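I finally did it. I swam outside, in a real lake, in water that had no tiles on the bottom, and I have been telling everyone I meet ever since!

Some background. I've been a pool person my whole life (25 yards, turn, 25 yards, turn), and I loved it, but all spring I kept reading about people who swim in lakes and come home looking so pleased with themselves. In May I bought a bright orange tow float and signed up for the morning group at Lake Jolmont. It's a small lake with pines on one side and a gravel beach on the other, and the group swims between two buoys that sit 200 yards apart.

The first morning the water was 60 degrees. I walked in up to my knees and stood there like a heron for a very long time. Then my face went in, my breath went everywhere, and I did a sort of panicked dog paddle until things settled down. And they do settle down! Give it a couple of minutes of slow breathing and your body stops arguing. 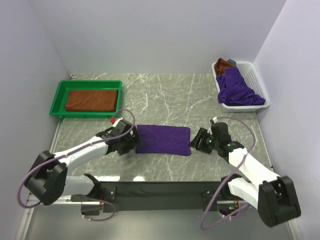 Steering was the part I wasn't ready for. In a pool you follow the black line and think about lunch. In a lake you have to look up every few strokes, and I kept drifting left toward the reeds, where a very offended duck lives. Now I pick something tall on the far shore, a dead pine in my case, and peek at it every sixth stroke. My neck hated this for a week.

By July I could do 600 yards without stopping, and in August I got to 1,000. I came out with jelly legs and ate two cinnamon rolls in the parking lot. 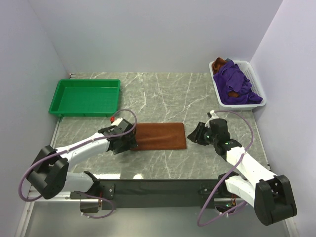

I also love how different it is every time. Some mornings there's mist and you can hardly see the first buoy. Some mornings the wind comes down from the north end and you swallow half the lake on the way back. I've learned to breathe on both sides, after years of telling myself I couldn't.

The group keeps going until the end of October, and I'm planning to stay in for as long as my feet allow. I've ordered neoprene socks. They're hideous and I can't wait to try them on Saturday.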